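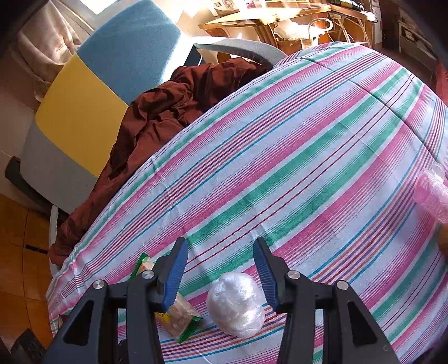

Call for Participants: Household Task Demonstration Study

The Dunham Institute invites adults to take part in a paid study on teaching robots everyday tasks by demonstration. The study forms part of the Irus project, in which people show a task using a hand-held gripper or by steering a robot arm from a separate room. No technical background is required.

What participants do

Sessions take place at the Institute's training apartment in Yorath or, by agreement, in the participant's own home. In the first part, participants use the hand-held gripper to pick up, move and set down ordinary items such as cups, wrapped food and folded cloths. The camera on the gripper records each attempt. In the second part, which is held in Yorath only, participants repeat a selection of the same tasks by remote control.

Each session lasts two hours, including breaks. Participants are asked to complete four sessions within six weeks. Failed attempts are kept and need not be repeated unless the session leader requests it.

Who may apply

Applicants must be 18 years of age or older, able to stand or sit at a table for 30 minutes at a time, and able to hold a light tool in one hand. Left-handed applicants are especially encouraged. Employees of the Institute and members of their households are not eligible.

The current round has 65 places. Almost 233 people took part in the previous round, which closed in August.

Payment

Participants receive $588 on completion of all four sessions. Those who withdraw early are paid for the sessions they have attended. Travel to Yorath is reimbursed on presentation of receipts.

Recordings and privacy

Home recordings may show furniture, personal belongings and the hands of other people present. Every adult in the household must therefore sign a consent form before the first session. Participants may review their recordings and ask for any part to be deleted within 30 days. Material that is retained is stored on the Ukura archive and made available only to approved research groups.

How to apply

Application forms are available at the Dunham Institute front desk, Room 107, and must be returned there in a sealed envelope marked "Irus Study." Applicants who wish to take part at home should state this on the form and give the approximate size of the table or counter to be used.

Applications must be received by 20 September 2026. All applicants will be notified of the outcome in writing.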